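Why I Moved the Pineapple to the Glass Table

So I finally did something about the table. If you read my April post you know I was this close to putting it on Stokitz for 50 bucks and letting somebody else wipe the fingerprints off it. But then I went on a fruit kick (it's summer, I can't help it!) and decided the round glass top was going to be fruit headquarters.

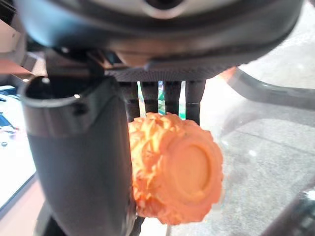
Orange, bumpy and very cheerful.

I love that color so much. My mom's kitchen had orange everything, curtains included, and I think it got into my blood. I priced a proper tiered fruit stand at Kevden and it was almost 200 dollars, so no. I'm going with plates, plain ones, and moving things on and off as I please. The pale gray and white floor keeps it all from feeling too busy, too, and I used to complain about that floor constantly.
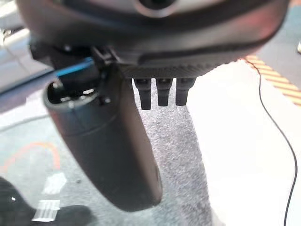
What goes on the table

A pineapple, obviously! Bright yellow-orange with that big spiky green crown, and a white plate under it because juice on glass drives me up the wall. I also like being able to see straight through the top, so I'm trying to stick to one big thing at a time.

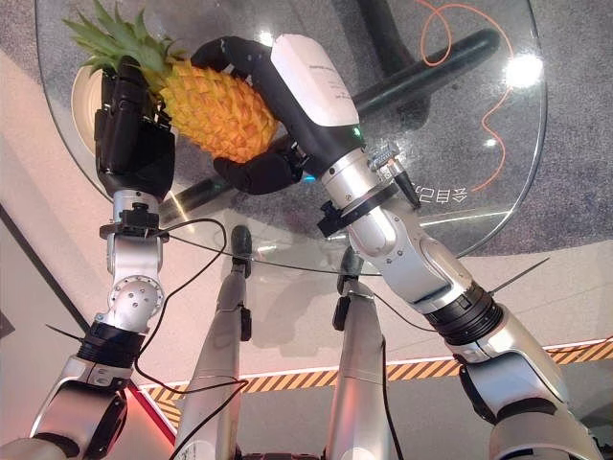

Last updated: 20 July 2020

Cleaning takes me about 5 minutes with a cloth and vinegar water. Do the beveled rim first, it catches the light and shows every smudge. Next up is the shelf from Zarner, if I ever find the screws.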